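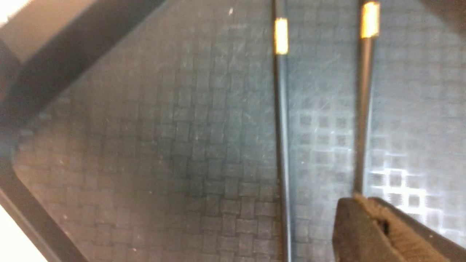

*Woven texture, up close. Dark gray and slate blue.*

## About Gruline

Small shop. Six of us, one long room, too many mugs. We repair and refinish cases for musical instruments. Cellos mostly, some violins, a bassoon now and then. Hard cases, soft cases, the old wooden kind with the velvet coming out.

Started by Anneli Kallio, who played cello in school orchestras for 15 years and went through three cases doing it. Hinges, every time. The fourth one she fixed herself at the kitchen table and then people started asking. That was the whole business plan.

### What we do

- Hinges, latches, locks, handles
- New linings (we stock wine, navy, forest green and a gray that everyone picks)
- Shell cracks and dents, within reason
- Backpack straps, re-stitched or replaced
- Neck restraints and bow holders
- Smells. Yes we do smells. Ask about the airing cabinet

What we don't do: the instruments. Please take the instrument OUT before you drop the case off. If you need a luthier we can give you a couple of names.

### How it works

Email us first, with the make of the case if you know it and what's wrong. We send back a price. If you say yes, bring it in or ship it. Most jobs take 3 weeks, linings longer, and anything in April is slow becuase of competition season. School orders jump the line in late summer, sorry in advance.

Loaner cases: we have a few. Full size cello, half size, two violins. First come first served and bring them back clean.

### Schools

We look after cases for school districts on a yearly plan. Pickup at the end of the year, back before band camp. Last count was 2,000 cases through the door since we opened, and a good half of those came from school closets. Some had sandwiches in them. Pricing depends on how many and how bad, so just call.

### Other things people ask

Ngui is our parts shelf, named for the first customer who paid us in latches. If you have a dead case in the basement we'll take it for parts. No cash for it but we'll knock a bit off your next repair.

Do we sell new cases? No. Used ones sometimes, on the rack by the door, price on the tag.

Can you wait while we do it? For a handle, sure. There's a chair.

### Find us

Side entrance, blue door, ring twice. Parking in back but not in the bakery's spots, they do tow. Closed Mondays and whenever theres a concert we want to go to, check the door.

*Page updated Tuesday, February 13, 2018. New hours coming soon.*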